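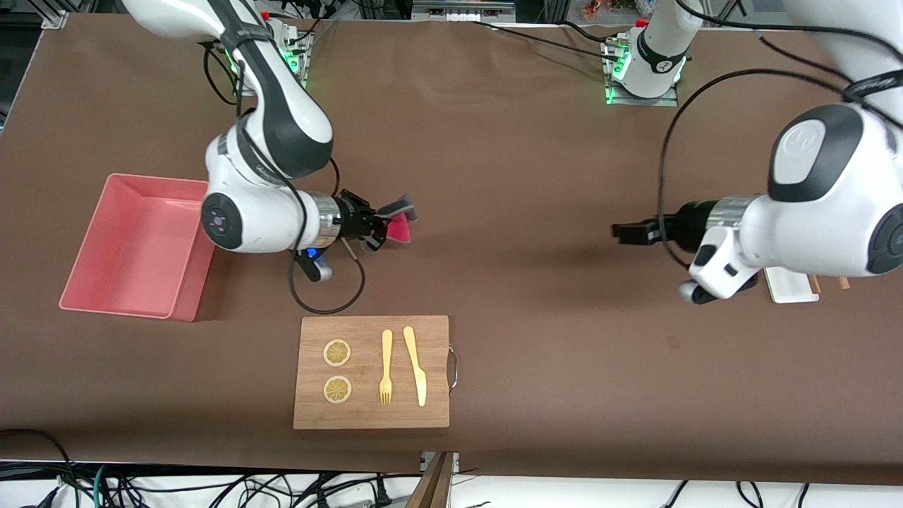 Thodoris Mitsotakis-Vlachou wrote in to ask whether the lemon shouldn't come off the board first, before the cloth gets used at all. Lemon left on wood dulls the finish, he said, and a cloth that has been through lemon juice shouldn't go back on the tabletop until it's rinsed.

He's right on both points. The order we use is further down the page.

Clearing the Table: Board, Bin, Cloth

The Gornunwood kitchen pages started as a set of notes taped inside a cupboard door. This one covers the table and the few things that live on it between one job and the next: the cutting board, the pink bin, the cloths, and whatever was sliced last. Prepping and cooking have their own pages. The sink has its own page too, which needs updating.

Lemon slices on the wooden board, pink bin empty, gray and pink-red cloth off the table.

The board

Light wood with the grain showing. It stays at the near side of the table while food is being cut and goes in the rack when the work is finished. We have 4 boards altogether and they are not interchangeable. Onion and garlic go on the one with the burned corner. Bread has its own. Meat goes on the plastic one, which is kept under the counter and never comes to this table. Fruit, including lemons, gets the light one.

Oil it when it looks dry. In winter, with the heat on, that can be every couple of weeks. In summer it can go two months. We buy the 355 ml bottle of Breseck board oil, and one bottle lasts from November to the end of spring if people pour it on a rag first. Poured straight on the board, half of it runs off the edge and onto the table.

How to oil it: wipe the board, let it stand on edge overnight, rub the oil in along the grain, leave it twenty minutes, wipe off what's left. Do both faces. The board cupped two years ago when only the top was being oiled, and it rocked on the table until it was planed flat at Clumby.

Salt and half a used lemon will take most stains out of it. Rub, leave five minutes, rinse, dry. Don't walk away from it for the afternoon, which is how the dull patch got there in the first place.

The lemons

Lemon slices are what gets left behind most often. Somebody cuts a few for water or tea, takes what they need, and the rest sit on the board. They dry out at the rim first and then curl.

Slices worth keeping go in the small lidded tub in the refrigerator door. They last three days in there. After that they can be frozen flat on a sheet of parchment and used in drinks from frozen. Ends and seeds go to compost. The compost pail takes citrus but not in large amounts, so after a big batch of marmalade or lemonade the peels go in the regular trash.

A thin slice freezes badly and a thick one freezes well. If you know you're cutting extra, cut it thick.

The bin

Pink plastic, rectangular, shallow, sloping sides. It was bought at Sfeir to hold mail and never held any. Now it's the catch-all for clearing the table: anything that belongs in another room goes in it, and the bin gets carried around once and emptied. It should be empty before prep starts. If it isn't, empty it first, even when you're in a hurry, or the pens and rubber bands end up next to the food.

It can also take dirty cloths on the way to the wash, but then it needs a rinse before it goes back on the table. We used to let food scraps go in it. We stopped because the rim traps juice and gets sticky, and people were still using it for mail-type things by evening.

The shallow shape is the useful part. A deep bin fills up with things that get forgotten at the bottom. In this one everything is on view and there isn't room to put it off for long. Last year a deeper one was tried for a month, and when it was finally emptied it held a library book, two phone chargers and the missing lid for the lemon tub.

The cloths

Gray and pink-red ones are for the table. White ones are for dishes. Blue ones are for the floor and are kept in the closet so they don't get mixed in. We've had complaints that the gray looks dirty when it's clean. It does, a little. Smell it if in doubt.

One cloth per clearing. Use it folded in quarters so there's always a fresh face to turn to, and shake it over the sink before it goes anywhere else. A bunched-up cloth left in a heap takes all night to dry and smells by morning. Hang it over the rail, opened out.

Wash hot, no fabric softener. Softener leaves a coating and the cloth pushes water around without picking it up. If a batch has already been washed with softener, run it again with a cup of white vinegar in place of detergent.

The tabletop

Brown, wide, and easy to wipe, though crumbs don't show on it as well as you'd like. Look at it from the side with the light on before you call it clean. A damp cloth and a drop of dish soap is enough for nearly everything. No scouring pads. No spray bleach either.

For sticky rings, lay the damp cloth over the spot for a minute and then wipe. For turmeric, do the same with a little baking soda and don't expect much.

The order

Food off first. Slices to the tub, ends to compost.

Then everything that doesn't belong, into the bin.

Board to the sink. Rinse, wipe, stand it on edge in the rack. Never flat.

Dry wipe for crumbs, into your hand or the dustpan.

Damp wipe, far side to near side.

Bin around the house, emptied, back to its spot at the left.

Cloth rinsed, wrung and hung open.

It takes a few minutes when the table has been used lightly. After a group meal, allow a quarter of an hour and get a second person to do the dishes at the same time.

From the comments

"We do the bin first and the food second. With small kids, the bin clears enough space to see where the food is." Fair enough. If the table is piled up, that makes sense. The lemon still shouldn't wait long.

"What size is the board?" We haven't measured it. It came secondhand. On the kitchen scale it was 582 grams, dry, before oiling, so it's a light one and easy to lift with one hand.

"Can the board go in the dishwasher on a short cycle?" No.

"My board smells of garlic whatever I do. Lemon doesn't help." Try baking soda paste, left on for ten minutes, then rinse and dry on edge. If it still smells after that, make it the garlic board.

"Is there a paper version of the order? I'd like one for our hall kitchen." Yes, one page, large print. Ask at the Gornunwood desk in the morning and someone will run it off for you. Change whatever you need to for your own kitchen.

"The count at the bottom of the page says 2,279 visits. Is that all people looking for lemon stains?" Mostly, as far as we can tell. The stain paragraph gets linked more than anything else on the page. The cloth section gets the most arguments, nearly all of them over softener.

Changes to this page

Oil instructions rewritten so they cover both faces of the board. Bin section shortened. Freezing note added for lemon slices. The old advice to soak the cloths in bleach overnight has been taken out, as it wore through the gray ones.

Next to be updated: the sink page, then the refrigerator door. Send corrections to the kitchen mailbox and put the page name in the subject line.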